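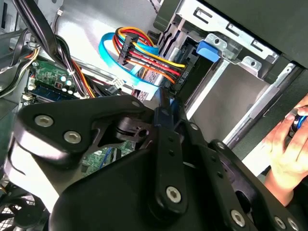
An afternoon at Zalley, where the old computers go

I had been meaning to take the Zalley tour for years. My old office sent its desktop computers there every time we got new ones, and I used to sign the pickup forms without giving a thought to where the truck was headed. So when the open day came up in October, on a Tuesday of all things, I took the afternoon off, talked my sister-in-law into coming along, and drove out to Warnow with a thermos of coffee and no real idea what I was going to see.

The shop is in the old Karamanlidis building, which anyone who grew up out that way will remember as the furniture place. The parking lot is still terrible. Come in from the back street if you go, and don't believe the sign that says the front entrance is open.

They took us around in small groups, starting in receiving, where the pallets come in and every machine gets a sticker and a line in the log. In the month before our visit they had logged 2,014 desktops, mostly from schools and insurance offices. I would have guessed that the valuable part of the business was the metal, but our guide said the working parts matter far more, and the hard drives matter most of all, because the customers want it in writing that every last drive was found, pulled and wiped.

The teardown room

And that brings us to the part everybody had come for! Zalley has been bringing robot arms onto the teardown benches, and there has been a fair amount of talk in town about what that would do to the people who worked there already. I was curious and a little suspicious, I'll admit.

The job at these benches is getting drives out of desktop towers and handling them safely afterward. It sounds simple until you see the inside of one of those cases, with the power wires and the flat data cables looping every which way around the drive cage. Every maker has its own idea of how a drive should be held in. Some use screws, some use little plastic latches, and some of the older ones seem to have been put together by somebody who never wanted them opened again. A person works out with a fingertip which way a latch wants to go. The gripper has to be taught, case by case, and while it's learning there is somebody standing close by with a hand tool, ready to reach in.

What surprised me was how near to each other the hand and the gripper work. I had pictured yellow fences and flashing lights, the way you see on television in the car plants. At Zalley the two of them share the inside of the same computer, and the arm goes slowly enough that it made my sister-in-law impatient. Our guide told us the slow speed was set after the bench staff asked for it, and it will stay until they say otherwise.

Each bench also has a gray tray with raised blocks and notches on it, and a drive stands upright in its slot there, where the gripper can find it again. The crew drew up the first version of that tray themselves, on the back of a packing list, and went through a good many shapes before they got one they liked. I spent longer looking at it than at the arm, to tell the truth. My father was a machinist and he would have had opinions. 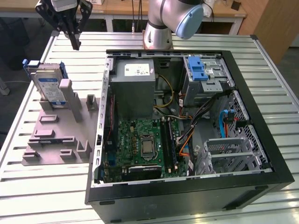

A woman in our group wanted to know whether the arm was faster than a person, and if it wasn't, why anybody would bother with it. She had asked it rather sharply, and I was glad she did, as half of us had been wondering the same.

The answer was no, it isn't, at least for now. A practiced worker beats it easily on almost any case. On its best day so far one bench with an arm got through 264 drives, and the staff have done better than that by hand. What they can't do is keep it up all week without paying for it. The trouble in that room has always been wrists and thumbs, and shoulders too, from leaning over an open tower for a whole shift. Before the arms came, people were rotated off the benches every two hours, and even so there were a couple every season who had to be moved to receiving for good.

So the work has been split up differently. The arm gets the models it has learned, and the crew takes the odd ones, the bent ones and anything with a stuck latch. They also do the teaching, and that comes with a higher pay grade. I asked about that twice to make sure I'd heard right. Zalley says it has let no one go over the arms, although it was open about the fact that it hasn't filled two bench jobs that came free last spring. I appreciated hearing that without having to dig for it.

Not everyone on the floor is won over. One man told me over the cookies that he misses the pace of the old room, when you could put the radio on and get into a rhythm. Teaching is more tiring for the head, he said, and he goes home quieter than he used to. Another worker said her hands don't wake her up at night anymore and she wouldn't go back for anything.

After the tour

We finished in the resale corner, where the tested machines go out again under the Skokis name. I came home with a keyboard I didn't need. They get about 200 visitors at an open day, and the next one is planned for April. Wear flat shoes, as the floor in receiving is uneven, and bring a sweater for the teardown room, which they keep cool.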